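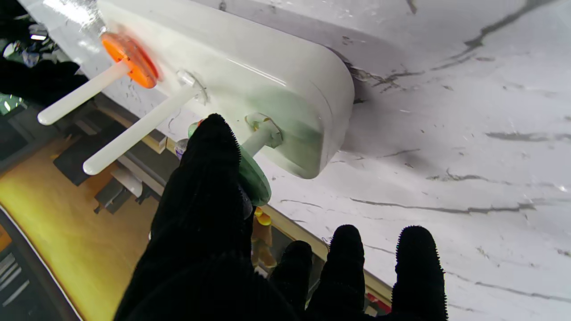
Colored rings and white pegs at the Erstead workshop, seen from the wrist of the robot.

Cloreck is very happy to share Cedero 4, the new release of its planning software for robot hands, and to thank everyone who waited so kindly for it this May. Cedero now plans the grasp and the path to the peg together, so a change in one is carried straight into the other.

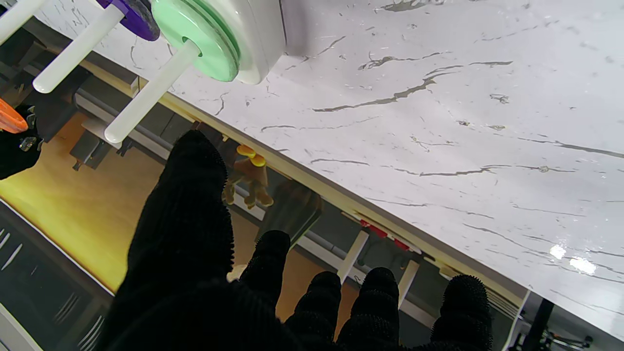 Product News | Software

"We went through 353 recorded runs one by one, with a good deal of coffee, and the planner is so much better for it," said Kavitha Amin, who leads the planning team at Cloreck.

The release also brings 11 new tuning tools and a simpler log viewer. Current customers can download it from their account page today.

Press contact: Emil Trummer, Cloreck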